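Hard case with a strap: does the strap go under the lid or over it?
Posted by Arlo Kincaid, Jul 29, 2020

I have a black plastic case, squarish, the kind with grooves molded into the lid so it looks more expensive than it was. It lives on a white table, next to a cable I keep meaning to route somewhere else. The case came with a black strap and no instructions, presumably because I was expected to have been raised properly.

I've been laying the strap across the top, and one end won't stay down. I bought 30 stick-on hook-and-loop dots to fix this and have used four, with mixed feelings.
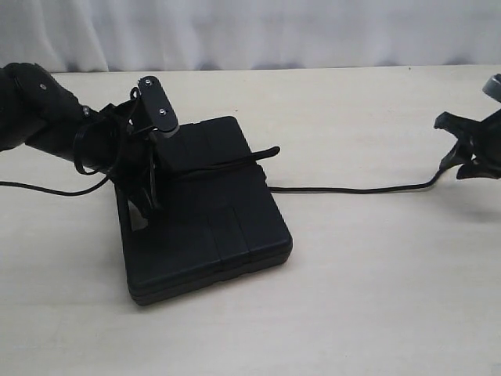 Tavion Holloway
Over the lid, always. If you trap a strap in the seam, the lid never closes properly and you'll spend October wondering why there's grit in your case. For the end that sticks up, fold it back on itself and leave it overnight under something heavy. I used a 500-page tax guide, the most use I ever got out of it.

ernlow55
just cut it off

Marguerite P.
Please don't cut it. You'll want that length the first time you pack something slightly too big. Get a small elastic keeper loop, slide it on and tuck the loose end through – a pack of 100 costs less than lunch, and you'll have 99 left to give to people you don't like. Also, move the cable before you start pulling straps tight. I once cinched a case shut over a charger lead and carried the lot to the car, lamp included.

Comments

Gesthorpe: Tried the tax guide method with a cookbook. Strap still curls. Cookbook now also curls.

Arlo Kincaid: Keeper loops ordered. Will report back on the dots, which have started migrating.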